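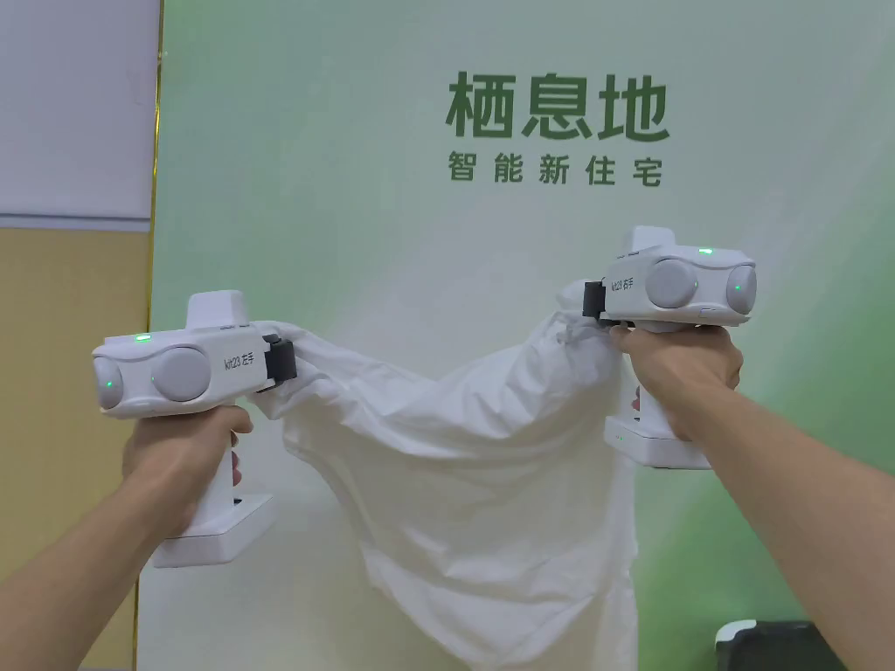 Birte Ramelow

Listenarchiv > Haustextilien > Waschen und Trocknen > Graue Baumwolle, harte Handtücher

Lesezeit: 4 Minuten

Betreff: Re: Graue Baumwolle, harte Handtücher

Hallo in die Runde,

am Mittwoch, 23. Mai, stand hier in der Liste:

> Wir haben im Gästehaus 112 weiße Handtücher im Umlauf, alle von
> Ní Chonaill, 400 Gramm pro Quadratmeter. Nach einem Jahr sind
> sie grau und so steif, dass sich Gäste beschweren. Gewaschen
> wird bei 60 Grad mit Cleso flüssig und Weichspüler, getrocknet
> auf der Leine im Keller. Mehr Waschmittel hat nichts gebracht.
> Muss ich neu kaufen oder ist da noch etwas zu retten?
>
> Zweite Frage: Die Bettlaken verziehen sich. Liegt das am
> Schleudern?

Neu kaufen würde ich vorerst nichts. Wir hatten in der Pension in Dodow fast denselben Fall, mit denselben Handtüchern, und haben den größten Teil wieder in Gebrauch.

Zum Grau. Flüssigwaschmittel enthält in aller Regel keine Bleiche. Für Buntes ist das richtig, für weiße Baumwolle fehlt damit auf Dauer etwas. Wir nehmen für Weißes seit April letzten Jahres nur noch Pulver, und zwar ein Vollwaschmittel. Cleso gibt es auch als Pulver, wir kommen damit zurecht, ein anderes tut es vermutlich genauso. Wichtiger ist die Dosierung nach Wasserhärte. Die steht auf der Seite des Wasserversorgers. Bei uns ist das Wasser hart, und wir hatten die Packungsangabe für mittlere Härte benutzt, jahrelang.

Den Weichspüler bitte ganz weglassen. Er legt sich auf die Schlingen, das Handtuch nimmt schlechter Wasser auf, und die Rückstände halten den Schmutz fest. Wer schon länger damit wäscht, braucht ein paar Wäschen, bis er heraus ist. Bei uns waren es vier oder fünf.

Zur Beladung: Unsere Maschine ist mit 9 kg angegeben. Das gilt für trockene Wäsche und nur im Baumwollprogramm. Frottee stopfe ich trotzdem nie bis oben hin, oben muss noch eine Hand quer hineinpassen. Als wir die Trommel voll gemacht haben, kamen die Handtücher mit Waschmittelresten in den Säumen heraus. 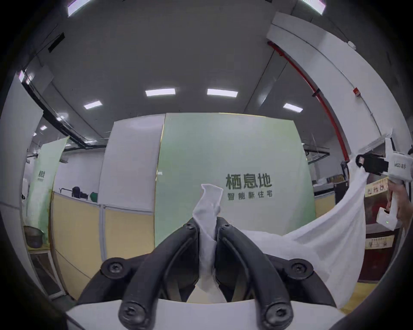
Weißes Tuch, zwischen den Ecken durchhängend

Zur Härte der Handtücher. Auf der Leine in einem Keller ohne Luftbewegung wird Frottee immer steif. Es hilft, jedes Stück vor dem Aufhängen kräftig auszuschlagen, am besten an der kurzen Seite gefasst, und nach dem Trocknen noch einmal. Wer einen Trockner hat: zehn Minuten kalt durchlaufen lassen reicht. Das Flusensieb danach jedes Mal leeren. Wir haben zusätzlich einen Flusik in der Abluft, ein einfacher Filterbeutel, den man alle paar Wochen ausklopft. Im Sommer hängen wir alles nach draußen, dann ist das Thema sowieso kleiner.

Zu den Laken. Vom Schleudern allein kommt das nach meiner Erfahrung selten. Wir schleudern mit 1.000 Umdrehungen, früher mit mehr, und einen Unterschied in der Form habe ich nicht gesehen, nur bei den Knitterfalten. Häufiger ist der Stoff schon beim Zuschneiden nicht fadengerade gewesen und zieht sich nach den ersten Wäschen zurück. Das lässt sich prüfen: Laken der Länge nach falten und schauen, ob die Säume aufeinanderliegen. Wenn sie auseinanderlaufen, das Laken noch feucht über die Diagonale ziehen, und zwar über die kürzere. Zu zweit geht es besser. Danach glatt ablegen und erst dann auf die Leine. Bei manchen Laken hält das bis zur nächsten Wäsche, bei anderen gar nicht.

Was ich außerdem geändert habe: Die Wäsche bleibt nach Programmende nicht mehr liegen. Früher lag sie gern bis zum Nachmittag in der Trommel, danach im Korb, und die Falten gingen beim Mangeln kaum noch heraus.

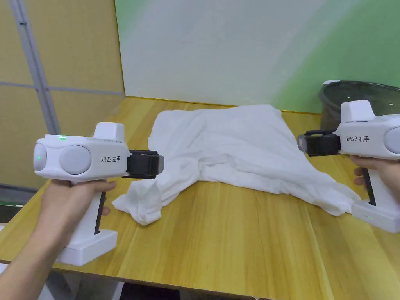 Reihenfolge für die Rettungswäsche

1. Maschine einmal leer bei 90 Grad laufen lassen, mit Pulver, ohne Wäsche. Einspülkasten vorher herausnehmen und abbürsten.
2. Handtücher über Nacht in warmem Wasser mit Bleichmittel auf Sauerstoffbasis einweichen. Nur rein weiße Ware, keine farbigen Borten.
3. Bei 60 Grad waschen, Trommel locker gefüllt, Zusatzspülen einschalten.
4. Noch einmal waschen, diesmal ohne Waschmittel. Wenn es dabei schäumt, wiederholen.
5. Ausschlagen, trocknen, vergleichen. Ein ungewaschenes Stück als Muster zurücklegen.

Ich würde mit einer einzigen Ladung anfangen. Stücke mit dünnen Stellen oder ausgefransten Kanten sortieren wir aus und nehmen sie als Putztücher.

Chlorbleiche habe ich einmal probiert und lasse es seitdem. Das Weiß wurde an den Säumen gelblich, und der Stoff war nach kurzer Zeit mürbe.

Falls jemand Erfahrung mit Enthärtungsanlagen im Keller hat: Mich würde interessieren, was die Wartung im Jahr kostet. Wir überlegen noch.

Gruß aus Dodow
Birte

Verwandte Beiträge in dieser Liste
- Mangel gebraucht kaufen, worauf achten?
- Flusik passt nicht auf ovalen Abluftschlauch
- Bettlaken nachsäumen: Hand oder Maschine
- Wasserhärte selbst messen
- Cleso Pulver klumpt im Einspülkasten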